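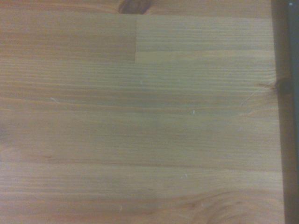 Reading time: 2 minutes

Tova Table-Top Handling Project
Progress report to the Cleselum Fund, second period

1. Purpose of this report

This report sets out the work carried out under the Cleselum grant between March and the end of June. It covers the collection of demonstrations, the checking of recordings and the spending of equipment funds. The training of the final model falls in the next period and is mentioned only where it has affected collection.

2. Collection of demonstrations

The agreed target for the grant as a whole is 500 accepted demonstrations for each of the four handling tasks. At the close of the period we hold 1,687 accepted demonstrations in total. Picking and placing are complete. Stacking is close to complete, and most of the shortfall lies in the fourth task, sorting by size, which started late owing to a delay in the delivery of parts from Zakton.

Each demonstration is guided by an operator and recorded from the wrist camera together with the joint positions. Views of the bare table top are also kept. The pine surface has knots, joints between boards and a strong grain, and an early version of the model tended to reach towards dark marks in the wood when there was nothing to pick up. Recordings with no object present are labelled "no action" and are stored apart from the task totals given above. There are 388 of them.

3. Checking and rejection

All recordings are reviewed by a second operator before acceptance. In this period 64 were rejected, mainly for dropped objects or gaps in the joint data. The gaps were traced to a worn cable on the arm — it was replaced in May — and the fault has not returned.

The labelling guide was revised once. The earlier wording left it unclear whether a demonstration ends when the object is released or when the arm is back at rest. The second reading has been adopted, and older recordings are being relabelled to match. This work is about half done.

4. Equipment and spending

Spending is within budget. The lighting above the table remains softer than we would wish, and a quotation for two further lamps has been requested from Guzmán. The cost can be met from the existing equipment line.

5. Next period

We intend to complete sorting by size, finish the relabelling and pass the full set to the training team by the end of September. We ask the Fund to note the late start on the fourth task. No change to the closing date of the grant is requested.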